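Najwa Haddad
5 November 2018

1/ I've now read the Mulivon brochure for "connected kitchens" twice, and I still can't find the bit where my dinner gets better. A thread, with some grumbling.

2/ The fridge is £2379. For that you get an app, a "freshness score" and a monthly tips email. The plain version from the same firm keeps milk at the same temperature. I checked both spec sheets. Same range, same litres, same compressor warranty.

3/ The big claim is that the average household will save £242 a year on wasted food. Average of whom? The small print says a survey of 60 homes, all of them already customers, asked what they thought they had saved. Thought!

4/ I wrote to ask for the method in February. Got a very friendly reply and a voucher for 14 per cent off a water filter. Wrote again. No voucher that time.

5/ People keep telling me the scanning shelf is the clever part. Fine, but you have to hold each thing up to it, label facing in. Try that with a bag of loose carrots and a toddler hanging off your leg.

6/ Fustance do a cheaper add-on, a little tag you clip to the jar. My sister had a set. The tags are in a drawer and the jars are doing whatever jars do.

7/ What does cut waste, going by my own bin: writing a list, eating the old stuff first, and not shopping hungry. A biro on the lid of the leftovers tub — date, contents, done.

8/ Someone will say I'm against progress. I like my freezer very much. I'd like door seals you can buy and fit yourself, and a shelf that doesn't crack when you put a casserole on it. Mulivon want more than £60 for the shelf, by the way.

9/ And ask what happens when the app stops being updated. I asked in the showroom. The man said he'd find out and took my number. He has not rung.

10/ If you've had one of these for a full year and kept your receipts from before and after, I would like to see them. Proper receipts please, no freshness scores. Replies are open.
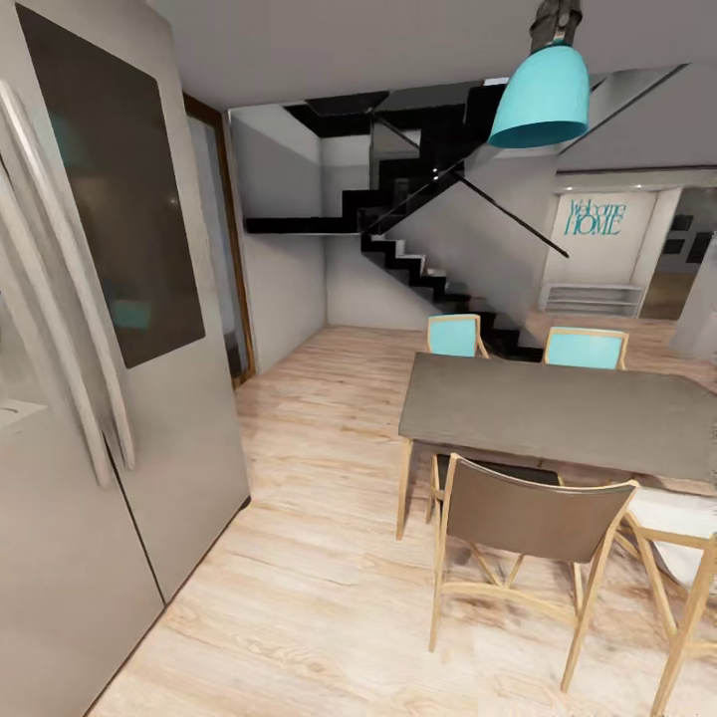

Najwa Haddad
Household and consumer writer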